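Plumgate Shared Workshop
Build a Hand-Held Gripper: course handout
Session 3: pads, board and first closing checks

What you need from last time
The gripper body with its threaded inserts fitted, both shafts, both finger brackets. If an insert has gone in crooked, warm it and straighten it before you start. Do not force a screw into it.

1. Fitting the pads
Cut two felt pads from the same sheet. Wipe the bracket face with spirit and leave it for 5 minutes. Press the pad on from the middle outwards and hold it. The top edge of the felt should sit just below the notch in the bracket. Leave overnight if you can. Those coming on Saturday should glue up at home first.

2. Checking that the fingers meet
Close the gripper slowly by hand. The pads should touch along their whole height. If they touch at the top only, loosen the bracket, turn it slightly on the shaft and try again. Most Rudora kits need this done at least once. Write down the widest opening in your build sheet. The Foltivley drawing gives 51 mm between pads, and anything within 3 mm of that will do.

3. Marking the board
Rule a grid in pencil on a plain white board. Press lightly, as you will want to rub parts of it out. Draw any curved outlines freehand or round a template after the grid is done. Brush off felt fibres and grit between trials.

4. Open position
Hold the tool low over the board with the fingers fully apart and look along the surface. Compare the angle of the two pads.
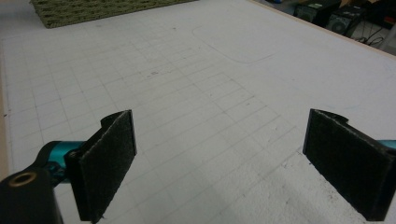 Fig. 6. Fingers open over the pencil grid, felt pads facing each other.

Check both shafts for play. A little twist is fine, but end-to-end movement means the grub screw needs tightening.

For next session
Bring the finished gripper, your build sheet and a few small things to pick up. We start on the Âu trigger linkage.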